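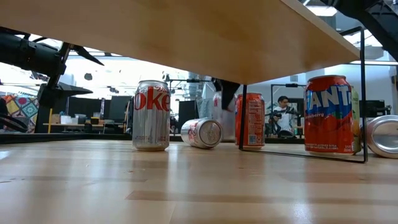
Drinks cans beneath the overhead board at the Usow test bench, with the gripper hanging above the gap between two of them. Photo: Musier lab

Robot arm learns to leave the difficult can until last

News | Research | September

A robot arm that decides for itself which object to pick up next makes far fewer failed grasps on a crowded table, according to researchers at the Usow robotics lab.

The group tested the method, called Della, on drinks cans placed under a low wooden board. The board stands in for a shop shelf and stops the arm from coming straight down on everything it wants to lift. Cans were left upright or on their sides, and in many layouts one can partly hid another from the camera.

Most picking systems score each object by how well it can be seen and start with the highest score. Della also estimates how much room the gripper will have on the way in and on the way out, and whether lifting one can is likely to knock its neighbour. A can with a poor score is put back in the queue and looked at again after the next pick.

"A can lying down with its base towards you is a hard grasp under a shelf," said Ilse Van Rooij, who led the work. "If you take the upright one beside it first, you often get another 2 centimetres to work with, and that is enough."

The team trained the system on 2573 recorded grasps, both good and bad. They then ran 700 test picks with the new ordering and the same number with the ordering switched off. Failed grasps fell by 49 per cent. A grasp was counted as failed if the can slipped, if the gripper touched the board or if another can fell over.

Shiny metal remains a problem. Abimbola Amadi, who wrote the vision software, said reflections on silver cans still led the system to misjudge where the curved side ended, mostly when the can was on its side. Printed labels helped, and the arm did better with cans that had a large block of colour facing the camera.

The method is slower. Looking again after every pick adds time to each layout, and the researchers have not yet tried to shorten it. They have also tested only rigid, full-sized cans. Pouches and soft bottles are planned for the next round.

Willy De Bruijn of De Smet, a warehouse equipment firm that was not involved in the study, said the result was useful but that he would want to see it on a real shelf. "Stock gets pushed to the back, and people put things down in the wrong place," he said. "The gap above the product is often smaller than it is on a bench."

The recorded grasps and the layouts used in the tests will be released to other research groups. The code will follow once Shamim Naqvi and Malou Kárason have finished the documentation.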